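Saubere Akten, schmutzige Becken

Wer in diesen Monaten über Serviceroboter redet, redet über Regeln. Das ist zunächst erfreulich. Jahrelang galt jede Vorschrift als Innovationsbremse, inzwischen kann es den Herstellern gar nicht genug Leitfäden geben. Ich traue der neuen Begeisterung nicht ganz.

Anlass ist ein Papier, das seit Dezember in der Branche herumgereicht wird, der sogenannte Raltero-Leitfaden für Roboter in Sanitärräumen. Herausgegeben hat ihn die Firma Fuvell, die solche Geräte gern verkaufen würde. 15 Prüfpunkte, jeder mit Kästchen zum Abhaken. Der Roboter soll Gegenstände erkennen, greifen, wegräumen und Flächen freimachen, und zwar nachweislich. Der Nachweis besteht aus 2207 Durchläufen in der Simulation. Von echten Badezimmern ist im Anhang auf einer halben Seite die Rede, und dort steht vor allem, dass man sie später einbeziehen wolle.

Nun habe ich nichts gegen Simulation. Kein vernünftiger Mensch lässt einen unerprobten Arm auf eine Wohnung los, und ein gerechnetes Waschbecken kann man hundertmal zerschlagen, ohne den Klempner zu rufen. Ärgerlich wird es, wenn aus der Vorprüfung die Prüfung wird. In der Software hat Seife die Reibung, die ihr jemand zugewiesen hat. Ein Lappen faltet sich so, wie es das Modell vorsieht. Haare im Abfluss, Kalk am Hebel und die Zahnpastatube, die ohne Deckel auf der Seite liegt, kommen nur vor, wenn einer daran gedacht hat. Im Leitfaden steht nirgends, wer daran denken muss.

Überhaupt das Wort "nachweislich". Ein Standard müsste festlegen, was als Fehler zählt. Ist es einer, wenn die Flasche umkippt, aber im Becken bleibt? Wenn der Greifer den Hahn streift? Der Leitfaden kennt "erfolgreich" und "nicht erfolgreich" und überlässt die Grenze dem Hersteller. Das ist ungefähr so, als dürfte der Fahrschüler bestimmen, welche Ampeln gelten.

Wie viel an dieser Grenze hängt, sieht man schon an einem einzigen simulierten Bad. 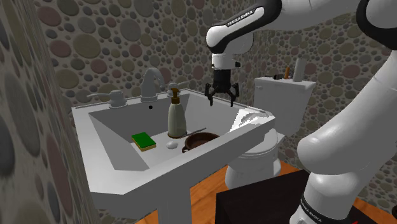
Simulierter Arbeitsplatz am Waschbecken: Franka-Emika-Arm, im Becken unter anderem Schwamm und Seifenflasche, am Rand ein Tuch.

Eine harmlose Aufgabe, möchte man meinen. Aber was davon gehört weggeräumt, und wohin? Die Flasche darf vermutlich auf den Rand. Das Tuch hängt vielleicht genau da, wo es hängen soll. Und darf der Greifer, der eben noch den Schwamm gehalten hat, danach an eine Zahnbürste? Zur Hygiene zwischen zwei Griffen sagt der Leitfaden nichts, obwohl er das Wort Sanitärraum im Titel führt.

In Pornville, wo Fuvell das Verfahren in einem Wohnheim einführen möchte, soll das Zertifikat als Zulassung genügen. Die Prüfstelle Hubáček hat immerhin verlangt, dass eine Serie in bewohnten Bädern dazukommt und die Fehlversuche veröffentlicht werden, auch die peinlichen. Fuvell nennt das unverhältnismäßig - ich nenne es das Mindeste. Bis diese Zahlen auf dem Tisch liegen, sollte das Wohnheim den Lappen selbst in die Hand nehmen.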